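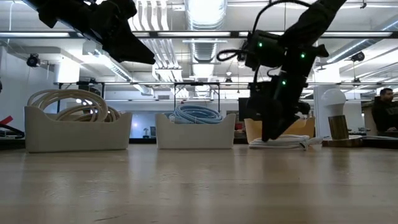
Why does a shared workshop need two arms to put away one cable? Most cables can be put away with one, and the second arm earns its place on the ones that can't, which in our shop came to a larger share of the pile than we had budgeted for.

## 4. The Tultau Build

### 4.1 Setting and constraints

Tultau is the name we gave to the pair of arms, their mount, and the software that keeps them from hitting each other. It was built in the Skalora workshop, a shared space whose members pay for bench time and regard any project left out overnight as a contribution to the common supply of parts. This shaped the design more than any of the papers cited in Section 2. The system had to start from cold without its authors present, tolerate a table that had been bumped, and be dull enough to look at that members would stop leaning over it to ask what it was for.

The task is sorting loose cables into open bins. We chose it on scientific grounds (cables are deformable, self-occluding, and hard to model) and on domestic ones (the workshop had a great many cables, and the members had opinions about them). A run begins with a cable lying on the tabletop and ends when the cable is in the correct bin with no part of it touching the table. The second half of that definition was added in March, after an early version of the system scored very well by placing one plug in the bin and leaving the rest to gravity, which declined to help.

### 4.2 Work area

Figure 3 (top of this section) shows the work area with the right arm pressing its gripper onto a coiled white cable and the left arm held clear above the table. Two of the bins visible at the back hold cables, one cream and one light blue. The bins are shallow, a choice we defended at length in an earlier draft and now simply report. Deep bins hide their contents from a low viewpoint and swallow a gripper to the wrist. Shallow bins hide less and swallow nothing, but a stiff cable will arch back over the rim, as the cream one does in the figure. The scoring rule permits arching over the rim so long as nothing reaches the table.

The wooden tabletop was kept for reasons of thrift. It is glossy, and the ceiling lights leave soft bright patches on it that our first segmentation model was eager to classify as white cable. We tried a matte cloth, which fixed the reflections and introduced wrinkles, and a wrinkle is very nearly a cable. We went back to bare wood and retrained on images taken with the lights on, off, and flickering, the last condition being supplied by the building at no charge.

### 4.3 Mounting and reach

Both arms reach down toward the work from above. Mounting them at the table edge would have been simpler, and we did so in the first build. Their bases took up the part of the table where the bins now stand, and each arm's elbow passed through the other's favorite piece of air. Moving the approach overhead cost us a weekend of drilling and a good deal of stiffness. The payoff is a clear tabletop and a shared zone in the middle that either arm can reach.

Access to the shared zone is governed by a lock in software. An arm must hold the lock to enter and must give it up within nine seconds or be told to retreat. We had planned a more graceful scheme, in which each arm predicts the other's path and yields as needed. It worked in simulation. On the bench it produced two arms hovering on either side of a cable, each politely waiting, until the run timed out. The lock is crude, and we recommend it.

### 4.4 Grasping

The grasp sequence has two stages. In the first, the gripper comes down on the coil and presses it against the table with the fingers partly open. In the second, the fingers close and the arm lifts. The press was an accident of a badly set table height, and we spent two days trying to remove it before comparing the logs. Runs with the press kept more loops in the fingers than runs without it, and the table height has been wrong on purpose ever since.

Pressing does carry a cost. A loose coil spreads sideways under load, and loops that escape the fingers tend to leave in the direction of the plug. The plug itself is the heaviest and least cooperative part of the cable. If it hangs free during the lift, it swings. If it catches on the rim of a bin, the bin comes along. We therefore search for the plug end before closing the fingers, and if it lies outside the expected lift path, the second arm is asked to hold it. This request accounts for nearly all two-arm runs, and it is the honest reason there are two arms.

Finger pads were cut from a sheet of rubber sold under the name Pruitt, which we bought because the hardware store had it. We make no claim that it is the best material for the purpose. It wears at the corners, leaves faint marks on pale cables, and can be replaced with scissors.

### 4.5 Control software

The planner, Clomine, was written for this build and later made to look as though it had been written for general use. It keeps a list of grasp candidates, scores each by how many cable crossings lie under the fingers, and discards any that would bring the wrist within 2 cm of a bin rim. The margin was chosen by lowering it until we heard a noise.

Clomine has no model of cable physics. We had one. It took longer to predict the outcome of a lift than the arm took to perform it, and its predictions were best in cases where the outcome was already obvious. The present version lifts, looks, and tries again if the result is poor. A run is allowed two retries, after which the arm puts the cable down and asks for help by sending a message to the workshop's shared inbox, where it joins the notices about the dishwasher.

### 4.6 Trials

We recorded 932 runs over the life of the overhead build. Members supplied the cables, and we asked them to drop each one on the table as they normally would. This instruction was followed with more creativity than we had hoped. Several cables arrived knotted, and 19 runs were excluded because the cable on the table was still joined to something else, in one case to a second cable that was plugged into the wall.

We did not reset the camera calibration between runs unless it had visibly failed. A stricter protocol would have given cleaner data and described a workshop unlike ours. Success rates by cable type are given in Section 5, along with the runs in which the system reported success and the scoring rule disagreed. Readers who plan to copy the build should look at the second table first.

### 4.7 Failures of the build itself

Failures of grasping are treated in Section 5. Those of the structure were fewer and more instructive. The overhead mount loosened slowly over the trial period, lowering both arms by an amount too small to see and large enough to matter. Because the press stage tolerates a low approach, the right arm's results barely changed, and we noticed the drift only when the left arm began to miss plugs it had been catching for weeks. We now measure the mount before each session and tighten it whether or not it needs tightening.

The other recurring fault was in the cabling of the arms themselves. A sorting system for loose cables ought to have its own in order, and the reviewers of an earlier version were kind enough to say so. Slack left for the wrist to turn would sometimes snag near the shared zone, at which point the segmentation model found it, labeled it correctly, and proposed it as a grasp candidate. Clomine now masks out the arms before looking for work.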